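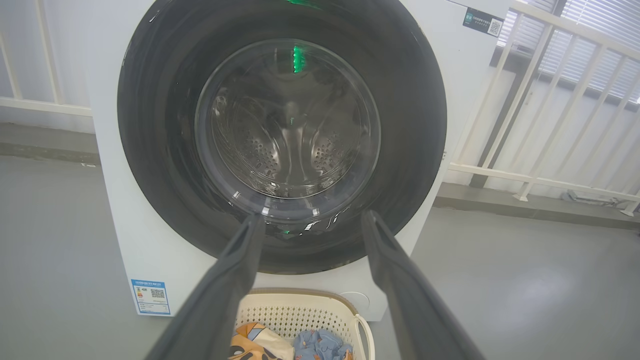
My least favorite job at home is the laundry. I don't mind folding (folding is kind of relaxing) but I really, really don't like bending down, pulling out socks, dropping a sock, bending down again. So when a company called Clalgate asked if I'd like to try out their laundry robot and write about it for you, I said yes before I'd finished reading the email!

The robot is called the Zotard. It's an arm on a heavy base with wheels, and at the end of the arm is a gripper, which is a robot's version of a hand. You have five fingers. The Zotard has two, long and dark gray, and they open and close like kitchen tongs. Try it yourself: hold up just your thumb and pointer finger, and pick a T-shirt up off your bed. Easy, right? Now try to turn it inside out with only those two. Yeah. Not so easy.

How does it see?

This was my first question too, and it's the bit I find most fun. The Zotard has a small camera up on its wrist, just behind the fingers. Imagine if your eyes were on your wrist! Every time you reached for a cookie, you'd zoom in on the cookie. Your own fingers would always be poking into the bottom of everything you looked at, big and a little blurry.

That sounds annoying, but it's pretty handy for a robot. It can check where its fingertips are and where the clothes basket is at the same time.

Seeing isn't the same as knowing, though. When you look at a washing machine you know right away that the big circle is the door. A camera only gets tiny colored dots, called pixels. A computer program has to look at all those dots and work out "that round thing is the door, that cream thing with little holes in the sides is the basket, that orange and white thing is something to wash."

And washing machines are tricky things to look at. The door glass is shiny, so lights bounce off it. You can see a green light in the glass and think it's inside the drum when it's really a reflection of something else. Metal drums are shiny too, and full of little holes. We get used to that when we're babies. A robot has to be taught.

How do you teach a robot to do laundry?

With practice, and so much of it. Tadeusz Pawlak is the engineer who came out to set up mine, and I asked him lots of questions while he was lying on my floor looking for the power outlet. He told me the Zotard had 1571 practice loads behind it before Clalgate let anyone try it at home. For some of those a person steered the arm, a bit like playing a video game, and the computer saved everything: what the camera saw, and how the arm moved. After enough of that, the computer starts to notice patterns. When the basket looks like this, the arm usually goes there.

He said doors took ages. There were 800 tries at opening doors alone, because they come with different handles and some of them need a proper tug.

Think about how you learned to tie your shoes. Somebody probably put their hands over yours and did it with you, again and again, and then one day your fingers just went and did it. It's not exactly the same for a robot, but it's close enough for me.

What can it do, and what can't it?

OK, review time. I had the Zotard for most of May, and I wrote down what it was like on the inside of a cereal box, which I have now lost, so I'm going from memory.

Picking up T-shirts from the basket: very good. It's slow, but it doesn't get bored. I get bored.

Shirts with busy cartoon prints: better than I expected! I thought all the colors would confuse it. Tadeusz says it pays more attention to the lumps and folds in the cloth than to what's printed on it.

Socks: oh dear. A small sock at the bottom of the basket is a hard thing for two fingers. It would pinch, come up empty, and go back down for another pinch. Once it lifted the whole basket by the handle.

Closing the door: good, with a nice gentle push at the end.

Knowing what should NOT go in the wash: no. It can't tell that your wool sweater will shrink to fit a teddy bear. It can't check your pockets for crayons either. A grown-up has to sort everything first, and that's a lot of the work, if you ask me.

Is it safe?

The arm moves slowly on purpose, and it stops if it bumps into something. There's also a big stop button on the base. Even so, the rule in the booklet is that kids and pets stay outside the arm's reach while it's working, and I think that's a good rule. A dryer or a washing machine is never a place to climb into, and a robot arm isn't something to hang off, even if it looks strong.

How much does it cost?

Lots. You can't buy one yet, you can only rent it, and it's 550 dollars a month. You could get a smaller arm called the Kouris from the same company, for 1905 dollars to keep, but that one sits on a table and is made for schools and clubs. It won't do your laundry. It will stack blocks, and you can write little programs for it, so I kind of want that one more.

Would I rent the Zotard again? Not at that price, and not until it's sorted out socks. But I did miss it when the van came to pick it up - I'd started saying good morning to it.

Try this at home

Put some clothes in a basket, put on a pair of mittens, and move everything into another basket using one hand. No using your other hand to help! Then have a go with one eye closed. Which piece was the hardest, and why do you think that was?

Comments (4)

rubyandthefrog: I did the mitten thing and the tights were the worst. My brother gave up.

Mr. D, Room 6: We read this one aloud on the carpet. The class would like to know if the Zotard can fold.

(reply from the author) Hi Room 6! Nope, no folding. I asked and Tadeusz just laughed.

Owen P.: can it do dishes

More to read

How does a vacuum know where the stairs are?
I visited the Penitz robot museum and got lost
What is a pixel?
Build a cardboard gripper with string and straws
Why do magnets stick to some spoons?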